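Re: [timar-users] how many demos before it stops being embarrassing?
From: Tala Twal
To: timar-users list

Guoqing Xie wrote:
> We are at 1000 demonstrations for the cloth task and the policy still
> hesitates before the first grasp, sometimes for so long that people
> leave the room. Before I ask my group for another 1000, has anyone
> seen a curve that says this will help? Also, do you throw out the
> demos where the operator misses the first grasp and tries again? We
> have been throwing them out. And does anybody vary the stuff around
> the cloth, or only the cloth?
>
> Guoqing

Hi Guoqing,

I can't give you a curve. I can give you our total, 2695 episodes as of this morning, and my opinion that a fair share of them taught the arms to wait politely.

Your hesitation sounds like ours did. We went looking for something deep in the model and found it in the operators. Everyone on our team, me included, was starting the recording and then taking a moment to get comfortable: shift the feet, look at the cloth, look at the other gripper, think about lunch. The log called that the start of the task. If you have that in 1000 episodes, another 1000 made the same way will give you a very well-supported hesitation. We trimmed the idle time at the front of each one, retrained on the same set, and the freezing mostly went away. Try that before you ask your group for anything. It took me one afternoon and a script I'm not proud of, which I'll send if you promise not to read it.

On the retries: stop throwing them out! We did the same for months. Then we had a policy that knew exactly what to do after a perfect grasp and nothing whatsoever about any other kind. I pulled 200 of the rejected episodes back out of the archive folder, kept the ones where the operator recovered without using their hands, and put them in with the rest. First time I'd seen it let go of a bad grab and go back. I do still reject the ones where somebody gives up halfway and stops recording, since those teach giving up.

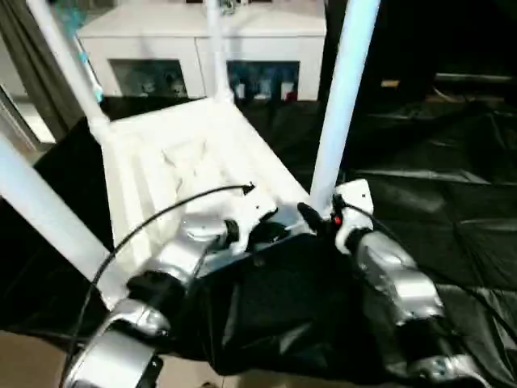 On your third question, we vary the surroundings on purpose now, after a humbling week in December when the policy worked in one corner of the lab and nowhere else. The cloth itself is the hard part in any setting. Ours is black and a little shiny, so the folds catch the light and the highlights look like edges, and hung between two grippers against the rim of something white and ribbed it's a different problem from the same cloth flat on a table. Add a big wrinkled black sheet in the background and you have given the vision side two black shiny things to choose between. I keep episodes like that. I'd sooner have the confusion in training than find it on demo day, when the Andent people are standing there with coffee.

What I would not do is vary everything at once. We tried a session with new lighting, a new operator and a new cloth together, and when the numbers dropped we had no idea which of the three to blame. Now it's one change per batch, and the batch name says what changed. Boring, but I can search it.

A couple of smaller things:

Label the retries when you record them. Going back later to find them means watching them, and watching cloth demos at double speed does something to a person.

Check your cables between episodes. A cable that rubs on the arm makes the operator drive around it, and then the policy drives around it too, forever, including after you've moved the cable. We had a lovely little detour in our left arm for weeks that turned out to be learned cable manners.

If you are using the Cuteck exporter, it drops the last few steps of each episode unless you turn padding on. For cloth, those are the steps where you let go. Kang's converter keeps them but writes the gripper values upside down, so pick whichever bug you find easier to remember.

Could you post the average time from start of recording to first motion in your set? If it's under a second then I'm wrong about all of this and you can have the curve question back with my sympathy.

Tala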